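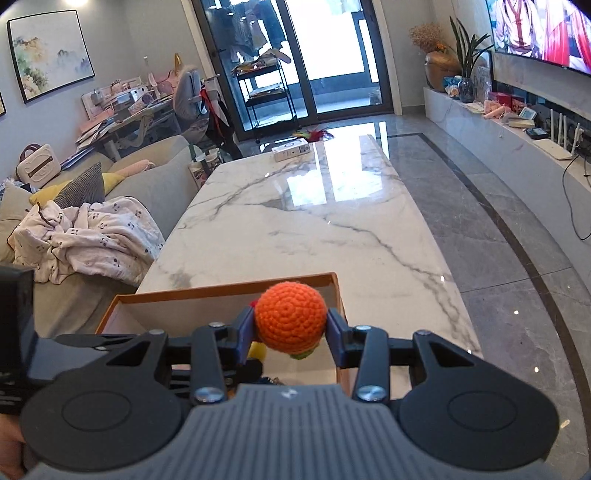

The orange crochet ball and the open box, on the big table.

I've been putting off the junk box for most of the winter. Every house I have lived in has had one. At my parents' place it was a drawer in the kitchen, and when I rented in Grircombe it was a shoebox on top of the fridge. Now it's an open box with orange edges that lives wherever I last needed something out of it.

The box gets filled the same way every time. I find something on the floor or the sofa, I don't know where it belongs, and it goes in the box. After a few months I can't find anything in it without tipping the whole thing out, so I use the marble table for the job. It's long enough that I can spread things out and still eat dinner at the other end.

I only have one rule for sorting. If I can say which room a thing belongs in, it goes to that room the same day. If I can't, it goes back in the box and gets one more chance. I tried keeping a list once, with a notebook and everything, and I gave up by page two.

The crochet ball was an easy one. Lutfa Mridha made it for me when she was learning to work in the round. She said she started over so many times that she must have made 1,000 stitches before she had anything to show for it. She wanted to make fruit and vegetables, a whole bowl of them, but she moved on to blankets after the first few pieces. I've had the orange one since the Prestbridge apartment. It belongs in the living room, on the shelf by the books, and it keeps leaving the shelf because it's a nice thing to hold while you're on the phone.

The tape measure was harder. It's the one I bought for the move, and I used it on every wall and doorway before the furniture came. The sofa was the worry. The movers wanted the width of everything in millimeters, and I still remember that the gap I had for the sofa and side table together was 2,680. They fit. Since then the tape has measured curtains, a rug, two suitcases and a friend's Christmas tree. 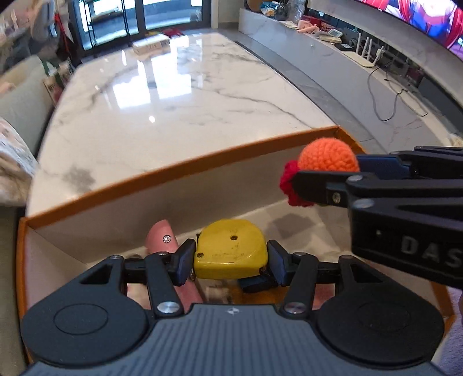 The old yellow tape measure, scuffed but staying.

I thought about replacing it. I looked at a new one at Magaña, the hardware store near my work, and it was fine, but I couldn't think of anything it would do that mine doesn't. The numbers on the blade are still readable where I need them, and I rarely measure past the first few feet anyway. So it stays, and it goes in the hall closet with the screwdrivers.

The rest of the room is another matter. The counter along the wall has turned into the place where the router and everything with a cord ends up, and there's a gray cable that hangs down to the floor that I would like to run along the back. The clothes near the glass doors need a proper rack. I've been looking at a folding one from Korance that is 200 centimeters wide when it's open, and I need to check whether that leaves space to get outside. At least I know where the tape measure is.

I'm leaving the counter for March. The box is going under the hall bench for now, and the ball is back on its shelf.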